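Signs and Wayfinding at the Walau Public Library
Final Project Report, Public Design Practicum
Ekanayake College, Department of Applied Communication
Submitted by Katherine Zapata and Ulises Agudelo
29 April 2022

Summary

The Walau Public Library moved its adult nonfiction collection from the ground floor to the second floor last June. The move left most of the building's signs out of date. The library asked the practicum to review the signs, record the difficulties patrons had in finding their way, and propose replacements within a budget of 3,000 dollars. This report sets out the methods used, the findings, and the recommendations submitted to the library.

Background

The library occupies a former bank building with a rear addition. The main entrance opens onto a lobby from which four routes are possible: the children's room to the left, the circulation desk ahead, the stairs and elevator to the right, and a corridor behind the desk leading to the restrooms and the meeting room in the addition. The second floor is divided by a structural wall, and the reference area can be reached only through the nonfiction stacks.

The existing signs date from several periods. The oldest are engraved brass plates left from the bank. A second group, in blue plastic, was installed when the addition opened. The third group consists of printed sheets in plastic holders, made by staff as the need arose. The three groups use different names for the same rooms. The meeting room appears as Community Room on the plastic signs, Room B on the door, and Plusta Room on the printed sheets and in the events calendar. The last of these is the official name.

Methods

Three methods were used.

First, desk staff recorded every directional question asked during the study period on a tally form supplied by the authors. The form listed the common destinations and left a blank line for others. A total of 1,622 questions was recorded.

Second, the authors gave a one-page survey to patrons leaving the building. It asked what the patron had come to find, whether it had been found, and whether help had been needed. The survey was completed by 420 patrons. Children were not surveyed unless a parent was present and agreed.

Third, each existing sign was photographed, measured, and entered in an inventory with its height above the floor, letter size, wording, and general condition. Signs that staff described as temporary were included if they were on display during the first visit.

Findings

The restrooms were the destination most often asked for, followed by the nonfiction collection and the meeting room. Questions about the restrooms were spread evenly through the day. Questions about the meeting room were grouped in the half hour before scheduled events, when the desk was often busy with other matters. Several staff members wrote on the forms that patrons had stood beside the correct sign while asking the question.

Survey answers supported the desk record. Patrons who used the library weekly reported little difficulty with any area except nonfiction, where many went first to its old location. First-time visitors reported difficulty mainly in the lobby. A number of them wrote that they had gone to the desk before looking for a sign at all. The survey did not ask why, and the authors regret this omission.

The inventory showed that the corridor to the restrooms carries one small brass plate, mounted above the door frame and visible only from inside the corridor. The stair landing has no sign. The elevator panel still lists the nonfiction collection on the ground floor, with a strip of tape over part of the text.

Letter height varied widely. The printed sheets used up to four type sizes on one page, and the room name was not always the largest. Two sheets near the copier gave different prices for color copies. This was reported to the library during the study and was corrected.

Design Principles Applied

The proposed signs follow the lettering guide in the course reader, with some changes suggested by the building. One typeface, Plemato, is used throughout in two weights. Room names are set in the heavier weight and directions in the lighter one. Arrows are placed on the same side as the direction of travel. Each destination has a single name, approved by the library, and abbreviations are not used.

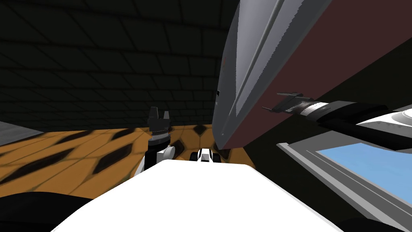 Contrast between lettering and background was given the most attention, as many patrons are older adults and the lobby receives strong light from the front windows. A large white panel attracts notice as a bright shape, but it offers the reader little unless something dark is set on it or beside it. The white robot body at the bottom of the rendering has a broad, nearly uniform surface, and the small part just beyond its far edge can be picked out largely by the two rounded black pieces on either side of the white center. The same relation was applied to the arrows, which are drawn as white forms bordered in black, and to the room numbers. Brass and blue plastic were both rejected as backgrounds for new signs. Matte white was selected for wall panels and matte black for hanging ones.

Recommendations

The authors recommend 19 new signs. Priority should be given to the lobby directory, the hanging sign at the restroom corridor, and the stair landing. The elevator panel should be replaced by the elevator contractor at its next service visit and is not included in the sign budget.

All printed sheets should be removed when the new signs are installed. Staff will still need to post short notices, and a template has been prepared with fixed type sizes and a space for a removal date. The engraved plates may remain where they do not give wrong directions. The plate reading Vault, beside the local history cabinet, is popular with patrons and should be kept.

Limitations

The tally depended on staff having time to mark the form, and busy periods are probably undercounted. The survey was offered in English only. The proposed signs were tested as paper mock-ups in the lobby and were not tested on the second floor.

Acknowledgments

The authors thank the circulation staff of the Walau Public Library for keeping the tally forms and for allowing access to the building before opening hours. The full inventory and the blank survey form are attached as Appendix A and Appendix B.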